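Mernach students teach a simulated arm to tidy a bedroom

Students clear a virtual dresser one object at a time

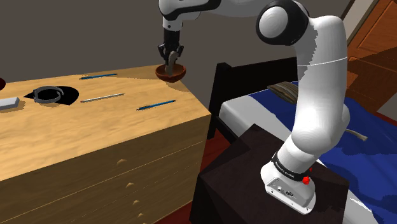 Class project moves to final runs in December

JANDVILLE - A robotics class at Mernach Technical High School is spending the fall term on a bedroom that exists only on a computer. The students are writing programs for a simulated robot arm, which has to pick up small items from the top of a dresser and set them down where it is told.

The class has recorded 472 attempts so far. Each one lasts 30 seconds, and the software saves the position of every joint so students can play the attempt back and see where it went wrong.

"Most of them go wrong at the grip," said Eyvindur Overgaard, who teaches the class. "A bowl has a rim, so there is something to pinch. A pen lying flat on wood is a lot harder than they expected."

Pens and a shallow brown bowl are among the objects in the room, which also has a bed and a paneled door. Students can change the layout between attempts, and Overgaard asks them to do so often. A program that works with the bowl in only one spot does not earn full credit.

The school has no full-size arm of its own. The simulation runs on the lab's regular desktop computers, using a program called Triltum that the district licensed last year for its engineering courses. Students work in pairs and share a single folder of code, a setup that caused trouble in the first weeks when two pairs overwrote each other's files.

Grades are based on a set of 100 test attempts for each pair. Overgaard said a pair needs 50 clean pickups to pass. An attempt counts as clean if the object is lifted and put down without being dropped and without knocking anything else off the dresser.

The final runs are set for December in the school library and start at 6:30 p.m. Families may attend. The Değirmenci Fund, which pays for part of the course, will provide a small prize for the pair with the highest score.

Sign-up for the spring section opens after the winter break. Students need to have finished Introduction to Programming or get a signed form from Overgaard.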